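Jodik (folding kit)

Jodik is a tabletop cloth-handling kit made by Lindari. It consists of a single robot arm, a two-finger gripper, a small camera mounted at the wrist and a software package that picks up, spreads and folds small textile items. It is sold mainly to teaching labs, repair shops and small laundries. The kit went on sale on July 24, 2020, and replaced an earlier Lindari product, the Soliman, which used a suction pad and could handle only stiff or coated fabrics.

Background

Lindari began work on cloth handling after several customers asked for a version of the Soliman that could lift a single napkin off a table. Suction did not work on knits, and the pad tended to pull two layers at once. Farzana Roy, who led the mechanical design, dropped the pad in favor of two plain fingers that narrow toward the tip – a shape meant to get hold of an edge without dragging the rest of the cloth along. The software was written under Jocelyn Abella, who had earlier worked on the Soliman's calibration tool.

Design

The fingers open and close in parallel. They are sold in pairs and held on with 4 screws, and the owner is expected to replace them when the tips wear down. The gripper has no touch sensing. Whether it has hold of the cloth is judged from the wrist camera and from the gap left between the fingers when they close.

The wrist camera looks down past the fingers, so the tips stay in view during a pick. The software finds the edge of the nearest item, lines the tips up on either side of it and closes them. If the fingers meet with nothing between them, the arm backs off and tries again, up to 5 times, before it stops and asks for help.

The kit does not include a table. Lindari's manual says any flat, level surface will do, but recommends a matte one in a single color. Glossy surfaces can produce glare that the software reads as a cloth edge, and a printed pattern slows the search. A later update added a setup step in which the arm looks over the bare surface first and stores its pattern.

Use

Items are placed on the surface by hand or taken from an open basket within reach of the arm. The standard routines cover washcloths, napkins, dish towels and T-shirts in children's sizes. A dish towel takes 19 seconds to fold according to the manual, not counting the pick. Larger items need a second arm, which is sold separately under the name Stetalico and shares the same controller.

Users can also record their own routines by moving the arm by hand. The controller stores up to 260 of these.

Reception

Early buyers praised the low price of spare fingers and the clear manual. The most common complaint was about sorting. The first version of the software often treated two overlapping items of similar color as one piece, and owners had to keep them apart on the table. An update released the following June improved this for items of clearly different colors – dark and bright reds, for instance – but the manual still advises leaving a strip of bare surface between one item and the next. 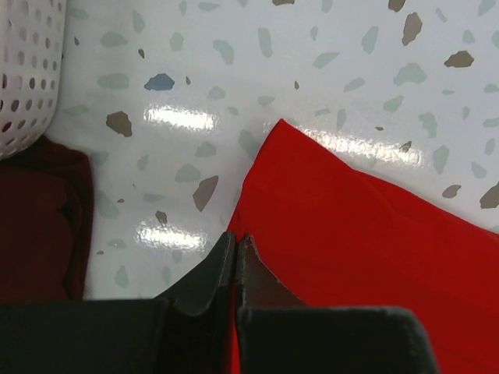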